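About Guver

Guver rents out furnished apartments by the month. We started with two units over a hardware store in Dombridge and now look after 40 of them, 27 in Dombridge and the rest across the river in Tretdale. Most of our guests are nurses on contract, people between houses, and families who need a place while their own kitchen is being torn out. The usual stay is a little over three months.

The company is privately owned and has 16 employees. Cleaning, repairs and bookings are all done by our own staff. The office is on the ground floor of the old Hyvönen building in Dombridge, next to the laundry we use for linens.

What is in an apartment

Every apartment has a bed made up for the number of guests on the booking, a table you can eat or work at, and a full kitchen. We put most of our furnishing budget into the kitchen. People who stay for a month cook, and they notice a bad pan long before they notice the art on the wall.

We keep the counters mostly clear. A toaster stays out, and so does a bowl or two, for fruit or keys or whatever you like. Plates, mugs and the rest of the bowls go in the cupboard nearest the sink. Pots and baking sheets are under the stove. Gray speckled countertops are our choice when a kitchen is redone, as they hide scratches and wipe down with a damp cloth.
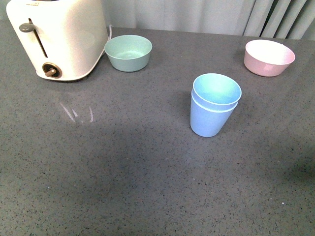
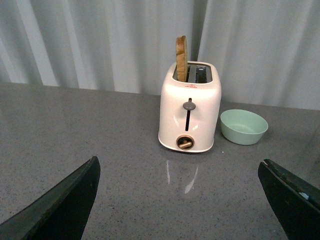
Cream-white toaster and green bowl on the counter.

Small appliances are checked between stays. The crumb tray is emptied, the dial is set back to the middle, and the cord is looked over from end to end. If something stops working while you are with us, call the office before noon and we will usually have a replacement there the same day. There is no charge for ordinary wear.

Curtains are washed twice a year, in spring and again in July. If your stay falls in one of those weeks we will arrange a time with you.

How we price

Rent is one figure per month. It includes heat, water, electricity, internet and a cleaning every second week. The deposit is the same for every apartment and is returned within ten days of checkout. Pets are allowed in the ground floor units in Tretdale.

We keep a repair fund of 3,000 dollars for each building, separate from our other accounts, so a broken water heater does not have to wait for the next month's rent.

Visiting

You are welcome to see an apartment before you book. Viewings are on weekday afternoons and take half an hour. Stop by the office or write to us through the contact page, and tell us how many people are coming and when you need to move in.

Page last updated Sep 5, 2023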